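Unit 2: Reading absorbance of coloured samples

Absorbance (A) has no unit. It rises in proportion to concentration only while the solution is dilute — above A = 1 the line begins to bend and readings should not be used.

Set the meter to zero with the solvent blank. The Grovton set has 22 samples; dilute any that read too high and note the factor.

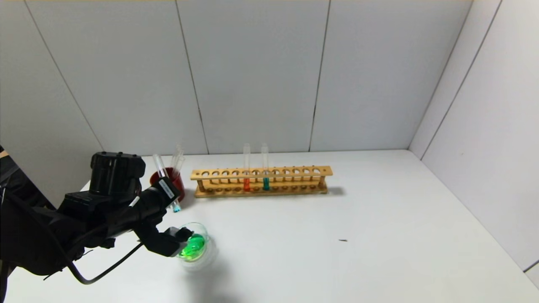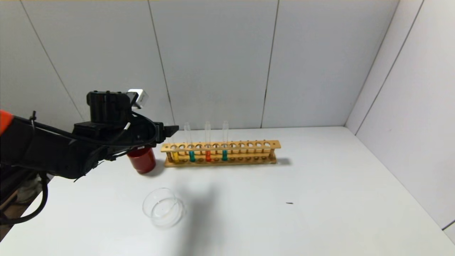
Fig. 2. Green liquid in a petri dish (first); test tube rack (second).

Plot A against concentration and fit a straight line through the standards. Sample 41 is a repeat and is left out of the fit. For the Pedisley data, see page 138.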